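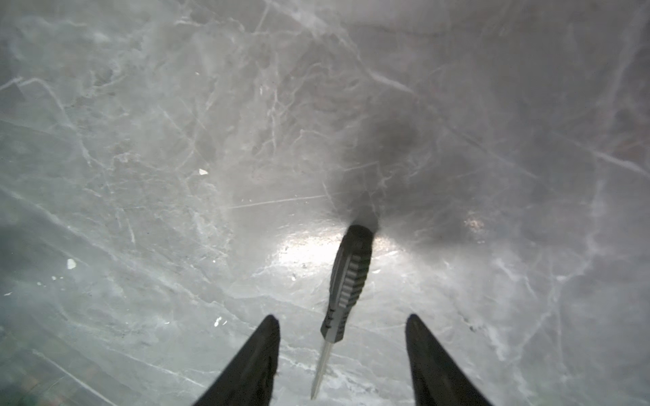

Most households need one screwdriver within reach and the rest in a box. My argument concerns the first one: where it is kept, what its handle is like, and what surface it gets put down on. The usual answer to the last question is the kitchen counter, and I think the usual answer is wrong. A dark gray handle with ribbed grips down its length is easy enough to find on pale marble-patterned stone, so visibility is a fair point in the counter's favor. The silver shaft is another matter. It is thin, it ends in a point, and against gray and white veining under a ceiling light it has far less contrast than the handle.

A glossy surface also shows marks. On a patterned one, a fine scratch can pass for a vein for months, then catch the light at breakfast and stay visible from that day on. I replaced a counter section in Akville in 2 stages for exactly this reason, and the fabricator's bill came to 336 dollars before sealing. The screwdriver responsible was a Fendum, a decent tool with a hardened tip. Hardened tips are good for screws and bad for finishes.

The second objection is rolling. A round handle on a polished surface moves with very little force. Ribs help the hand more than they help the tool stay put, unless they run all the way around and are cut deep enough to act as flats. Manufacturers could fix this with a hexagonal collar – Yule did so on its older line and then dropped it. I regard that as a mistake.

My own arrangement is plain. A shallow drawer next to the sink holds 4 tools, each in a felt slot, handle toward the front. The felt came from a roll sold by Dretalberg and is 70 millimeters wide, which suits most handles without trimming. When a job has to be done on the counter, a folded dish towel goes down first and the screws go in a saucer.

The objection I hear is that a drawer adds a step, and that a loose cabinet hinge will be left loose if the tool is out of sight. There is some truth in it. I left a hinge on the pantry door for most of July. A tool on the counter would have been used sooner. I still prefer one late repair to a permanent mark in the stone, and the drawer is an arm's length from the hinge.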